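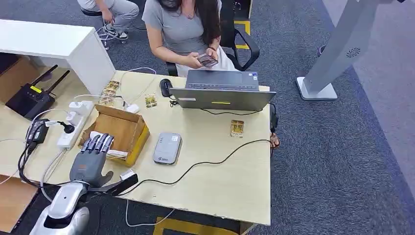
The hand at the desk, Peltcombe office

Wanted: people to help us catch a hand that won't let go

Hi, I'm Zarmeena Hashmi and I run the small hardware team at Magsi. In January our robot hand started freezing shut. It picks something up, carries it over to the box, and then just keeps squeezing, sometimes for a few seconds, once for long enough that I hit the stop button and went off to make tea (I was cross).

We've gone through 2453 logged grips and the fault shows up in 77 of them. New firmware didn't fix it. Faisal Gondal swapped the wrist cable and that didn't fix it either! So now we want to watch it with people who don't know its habits as well as we do.

I'm looking for 22 adults for sessions in April 2023. You'd sit at the desk, hand over small light things and take them back, and tell us the moment anything feels off. No tech background needed. Each session has six short rounds with breaks, and you can quit whenever you like and still get paid.

Safety stuff: grip force is turned way down, you get your own stop button, and one of us stays within reach of the main switch. Please take off rings and bracelets before a round. If you have a pacemaker or a recent hand injury, please sit this one out.

Lunch is on us. To sign up, email Rukhsana Bhutto at the Magsi front desk with "grip study" in the subject line and the hours you're free.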